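3.2 Teaching by hand and by remote control

Each task in the Stollthorpe set was taught in two ways. In the first, the operator took hold of the arm and pushed it through the motion while the joints were left slack. In the second, the operator sat at the far side of the bench and drove the arm with a hand controller. We had expected to write a short paragraph saying that the two methods were much the same. The reader will gather from the length of this section that they were not.

Hand guiding was quick to learn and hard to do well. New operators produced a usable demonstration within minutes, then went on producing demonstrations of that standard for the rest of the afternoon. An arm with slack joints is still an arm with weight, and people lean on it. The recorded paths carry a record of the operator's posture as much as of the task, and two operators of different heights could be told apart from the elbow angle alone. Our first policy learned the elbow angle beautifully.

Remote control had the opposite fault. The paths were smooth, slow and full of pauses in which the operator was plainly thinking. We trimmed any pause longer than 4 seconds, a threshold chosen by Merja Kauppinen after watching more of the recordings than anyone should be asked to. In total we kept 1615 demonstrations, and the split between the two methods is given with the task list in the appendix.

Both methods depend on knowing where the tool sits relative to the last joint. Hand guiding is especially unkind here, as the operator pulls on whatever is easiest to grip, and any play at the mounting ends up in the data as if it were skill. The wrist assembly is shown in Figure 2.
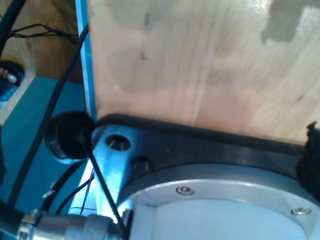 Figure 2. Wrist end of the arm: the circular silver flange, with the black mounting plate running across above it and a plywood panel resting on the plate's upper edge. Cabling and a threaded metal connector are at the left.

3.3 Cleaning the recordings

We made three passes over the data. The first removed runs in which the task was abandoned, which operators marked with a foot switch when they remembered it. The second looked for sudden jumps in the wrist pose. Of these we found 27, nearly all from hand-guided runs, and we dropped the runs concerned without much ceremony.

The third pass was the slow one. Suha Khalaf replayed a sample of the remaining runs on the arm itself, at half speed, and scored each as a success or a failure. The Herath filter, our own smoothing step, was applied beforehand. It did little for the remote-control runs, which were smooth to begin with, and made some of the hand-guided ones noticeably worse, by rounding off the small corrective nudge just before contact. We had taken that nudge for noise. It was the part of the demonstration that worked, and from April onwards we left it alone.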